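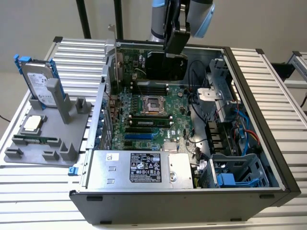

Sinéad Breathnach wrote:

> Narendra, I read the July write-up twice and I still can't tell whether the retry rule helps because it retries or because it backs off first. Those are two separate things. If you let the old policy try again from wherever it stopped, does it catch up? Also, did you split the results by part? A hard drive in a caddy and a stick of memory don't fail in the same way, and one overall number hides that.

Both fair. The write-up was too short on this, so I'll put the longer answer on the list.

We ran the comparison you describe, but it came after the draft went out to Partington. There are three conditions. "Plain" makes one attempt and stops. "Repeat" tries again from the pose where it stopped, up to three times. "Back off" lifts clear, takes a new estimate of the slot, and comes down again, also up to three times. The trained weights are the same in all three. Only the wrapper changes.

The training set is 1,048 demonstrations on desktop towers laid on their side with the panel off. The test was 467 trials, divided as evenly as we could manage over the three conditions. We threw out 10 before scoring, all for a fixture that had been put down in the wrong orientation. They are still in the log, marked, if you want to check that call.

Repeat is a little better than plain and no more than that. When the first attempt at a memory stick goes in at an angle, a second push from the same pose mostly goes in at the same angle. Back off is where the gain is. So to your first question - it's the new estimate that does the work, and the old policy does not catch up.

By part:

Memory. Biggest gain by far. Nearly all the failures in plain are a small error along the length of the slot, and the second look fixes most of them.

Hard drive in caddy. Small gain. The bay guides the caddy once it has started, so plain was already good. What failures are left are mostly cables lying across the opening, and looking again doesn't move a cable.

CPU. I would not claim anything. We only scored placing it in the open socket, not closing the lever, and there are too few trials. Please don't quote that row. I've asked Loltovthorpe if they can repeat it on their bench.

One thing the draft got wrong. It says the back-off height was tuned. It was not. I picked it by hand on the first morning so the fingers would clear the drive cage, and it stayed there. I reran 153 of the memory trials with a lower height and saw no difference I would trust, but a proper sweep is still to do.

On your other message, about using the Hisex simulator for pretraining: I tried it for two weeks and dropped it. The contact at the slot latches was too soft and the policy learned to lean on the board. Flestidska had the same trouble with connectors, and their fix was to leave the last part of the insertion out of simulation. That may be worth another go, though I don't have time for it before the next revision.

The per-part tables and the trial log are in the shared folder under "backoff". The corrected section goes in tonight.

Narendra

Posted by Narendra Kashyap, 4:40 pm
6 replies | 2 shares

Recent in this list
Re: Scoring partial insertions
Fixture drawings, second version
Force limits on memory slots - what are people using?
Re: Re: Hisex contact settings
Cable routing before drive removal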